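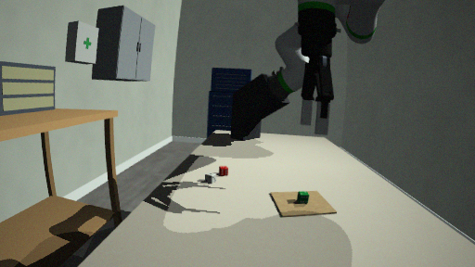
Source: Skendis

The district water office in Pleststead looks after 8 piped schemes, and for years each one kept its own repair fund. In July they agreed to share one. "Small schemes could never save enough for a new pump," the office's maintenance lead told us. "They paid in, the pump failed, and the fund covered the wiring."

Households now pay into a common account, and the Grurklow scheme, with 500 connections, was the last to sign. Its members wanted the rules for withdrawals in writing first. "That took four meetings," she said. "I'd do it the same way again."

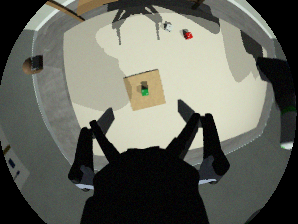

Who decides which repair is paid for first?
The operators do, at a monthly meeting, and a full loss of supply goes ahead of leaks.

Meter reading is still done separately by each scheme.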